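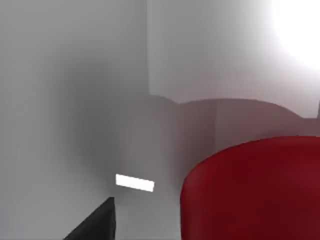
Kandpal Health Will Itemize Its Facility Fees, Starting With the Small Ones

15 September 2026

Patients at Kandpal Health's outpatient clinics in Bostia will soon learn what they have been paying for, whether or not they want to know. The system says bills will list the facility fee on its own line. Until now it traveled under "other services," a category that took in more than 200 separate charges.

The change follows complaints in July from patients of the former Mindier Clinic, which Kandpal bought last winter. Same doctors, same parking lot, new fee.

"I had a mole looked at for 3 minutes," said Mehrangiz Soltani, a retired bookkeeper. "The room cost more than the doctor did. It was a fine room."

Upendo Mwakyusa, Kandpal's billing director, said the new format would "support the patient's financial journey." Asked if any fees would go down, she said the font would be larger.

Bills over 20 pages will be mailed in 2 envelopes.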